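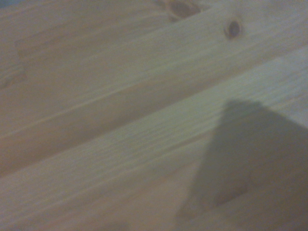 Home | Opinion | Small Business | Contracts | Contact

Most small firms sign their suppliers' standard terms without reading them, and I think the law should stop pretending otherwise. When two businesses make a contract, the courts generally assume that each side could look after itself. A joiner who orders a load of pale pine boards is treated much like a national chain buying fittings for 50 shops. Both had the terms, both could have asked questions, and both are bound. The difference is that the chain has a legal department and the joiner has a van and an order book.

I spent a good part of my working life buying materials for a workshop in Flonstead. We had an account with a timber merchant called Dunne, and the conditions of sale ran to 84 clauses, printed in grey on the back of the delivery note. Clause six said that any complaint about quality had to be made in writing within 10 days. I found it when we had a complaint, on day twelve. The merchant was polite and gave us nothing.

I don't blame Dunne for that. The clause was there, and a supplier needs to know when a sale is finished. What I object to is where it was put. A term that can cost the buyer the whole value of an order ought to be on the front page, next to the price, in the same size of type.

Consumers already get something close to this. Terms put to them must be fair and must be set out plainly, and the ones that matter most are supposed to be brought to their attention. A trader working alone from a rented unit gets far less help. There are controls on unreasonable exclusions between businesses, but using them means paying a solicitor to argue about what was reasonable, and few people will do that over a bad pallet of timber.

The usual answer is that business people should read what they sign. I agree that they should. I also know what an ordinary week looks like. At one point we had accounts with roughly 30 suppliers, and several sent out revised terms every October. Reading them all properly would have taken days, and we had no power to change a word. I once asked Pluta, who hired us our machinery, to take out an automatic renewal clause. They said the system wouldn't allow it.

My proposal is modest. For any firm below a certain size, a short list of terms should not bind unless they appear on a single front sheet: time limits for complaints, automatic renewals, price rises, personal guarantees and caps on liability. Everything else could stay on the back. Kemura, our packaging supplier, did this of its own accord and I never heard that it lost trade by it.

Some lawyers will say this makes contracts less certain. I think it would move the uncertainty to the party best able to deal with it, the one who wrote the document. Larger suppliers would need to redraft once, and after that the cost would be a sheet of paper per customer.

Until something changes, ask for the full terms before you open an account, and look for the complaints clause first.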